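Last updated: March

Sirkell publishes the upkeep routine for its two-armed bag cell, including the parts it would have preferred to skip

DEMGATE. Sirkell, which folds, checks and repacks returned fabric goods for mail-order sellers, today released the full maintenance routine for its two-armed handling cell at the Demgate site. The document runs to 17 pages. An earlier version ran to one page and consisted largely of the word "wipe."

The cell, known in-house as Hullia, handles tote bags, drawstring sacks and other soft items that refuse to keep a shape. Its two arms face each other across a pale tabletop and pass goods between a pair of black fingered grippers. Customers have been asking for the routine ever since Sirkell mentioned at a trade evening that it had one.

"People expect the clever part to be the software," said Merike Raudsepp, who runs the Demgate floor. "I spend my mornings with a lint brush and a very small screwdriver. I've made my peace with it."

Under the published routine, the finger linkages are brushed out at the start of each shift and checked for thread. Canvas sheds, webbing sheds more, and both like to wind themselves around a pivot screw. Pivot screws are checked for play every 50 hours of running and replaced as a set after 2,000. Sirkell tried replacing them singly for a while and ended up with fingers that closed at an angle its technicians describe as "thoughtful."

Cables get their own chapter. Each gripper has a short looped cable at its connector, and the loop must be left slack enough for the wrist to turn. Cable ties are not to be used on it. The routine says this on 3 separate pages, the last time in capitals, after a well-meaning night shift tidied both sides and the left arm spent until 4 a.m. reporting that it had no hand.

Vent grilles on the wrist housings are vacuumed with the arms parked and power isolated. Compressed air is forbidden, having proved an excellent way of moving lint from outside the housing to inside it.

After any work on the fingers, the cell must pass a handover check before it goes back to paying work. Both grippers take hold of a fabric tote, lift it clear of the table and hold it there while a technician looks at the grip on each side. Sirkell specifies a bag with a strap, on the grounds that a strap will find any fault a plain cloth is too polite to mention.
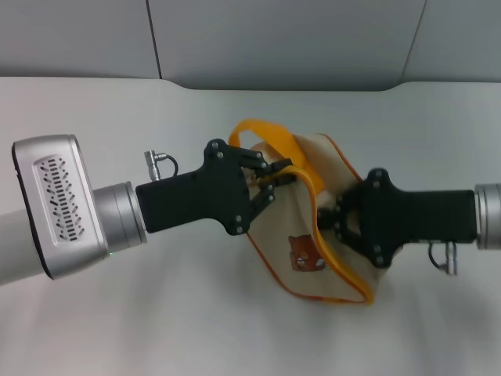

If either side slips, the finger alignment is done again from the beginning. There is no partial credit, a rule that has made Raudsepp briefly unpopular with everyone at Demgate, herself included.

"We set up the cell in a week and then spent far longer learning how to keep it," said Nele Coppens, head of service at Sirkell. "Putting that in writing seemed fairer than letting the next customer discover cable ties on their own."

The routine is free to download from the Sirkell service pages under the title Org, a working name that was meant to be short for "organized upkeep" and has outlived two attempts to change it. Printed copies with wipeable covers are available to customers on request. A revised chapter on tabletop cleaning will follow when the Demgate team agrees on a cloth.

Press contact: Nele Coppens, Sirkell, Demgate | © Sirkell. All rights reserved. | Back to top

This site uses cookies to remember your settings. Accept all | Manage choices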